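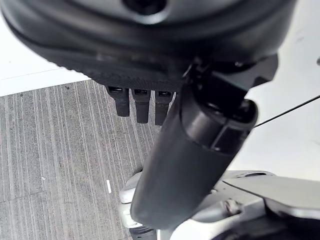
Informe de avance del proyecto de alumnos Cocina Asistida
Destinatario: Fundación Standeo
Centro: Taller de Robótica de Dundby
Fecha: 8 de julio de 2026
Responsable: Poul Ásgeirsdóttir

1. Objeto del informe
Se resume el trabajo realizado desde el inicio de la segunda fase. El grupo lo forman 15 estudiantes de segundo curso, repartidos en cuatro equipos: percepción, agarre, planificación de movimiento y documentación. El objetivo comprometido no ha cambiado: que el robot ejecute por teleoperación, y después con una política aprendida, tareas sencillas en fregadero, encimera y lavavajillas.

2. Actividades realizadas
2.1. Montaje del área de trabajo. La cocina de pruebas está operativa. El fregadero de dos senos se usa con el escurridor ajustable colocado en el seno derecho y las verduras en el izquierdo: rábano, zanahoria, bok choy y berenjena. El equipo de percepción eligió estas piezas por la diferencia de color y de forma. El rábano y la zanahoria conservan parte de las hojas, lo que complica la segmentación. La luz directa sobre la encimera sigue siendo un problema a ciertas horas – el reflejo en el acero satura la cámara superior – y está pendiente instalar un estor.

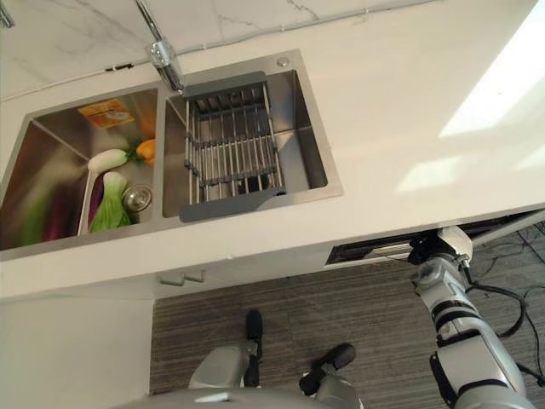 2.2. Agarre de vajilla. Se ha pasado de objetos rígidos de calibración a platos. El borde inclinado obliga a aproximar el dedo casi en paralelo a la superficie y a limitar la fuerza de cierre. Cada equipo dispone de 30 minutos de teleoperación por sesión, con relevo de operador cada 10. Los episodios en el lavavajillas se graban también con la cámara de muñeca, cuyo encuadre incluye el dedo, el plato y parte de la rejilla. 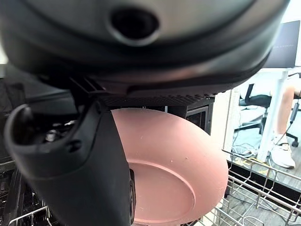

El ángulo de entrada entre las varillas es el parámetro con mayor dispersión entre operadores. Aidan Moynihan, tutor del equipo de agarre, ha propuesto fijar una postura intermedia común antes de la inserción. La propuesta se incorporó al protocolo en junio y se aplica ya en todas las grabaciones nuevas.

2.3. Software. El módulo de registro Dasia sincroniza las cámaras de cabeza y de muñeca con los estados articulares. Queda por corregir un desfase al reanudar una sesión interrumpida. Hasta entonces, los episodios reanudados se excluyen del conjunto de entrenamiento.

2.4. Postura de reposo. Se ha definido una configuración de referencia para el inicio y el final de cada episodio, con el robot separado del mobiliario. En ella la cámara de muñeca ve los dedos, el eslabón contiguo y la moqueta, y sirve para comprobar la calibración.
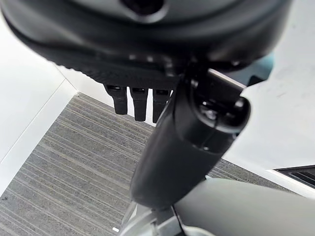 La comprobación se hace a mano, comparando la vista con una imagen patrón. El equipo de documentación prepara un script que la automatice.

3. Desviaciones
La entrega del segundo juego de puntas de dedo, encargado a Talleres Choi, acumula retraso. No afecta al calendario general, pero impide comparar materiales en esta fase.

4. Próximos pasos
– Cerrar la corrección de Dasia y volver a grabar los episodios excluidos.
– Instalar el estor.
– Entrenar la primera política de colocación de platos.
– Redactar la guía del operador para los alumnos del próximo curso.

No se solicita modificación del presupuesto aprobado.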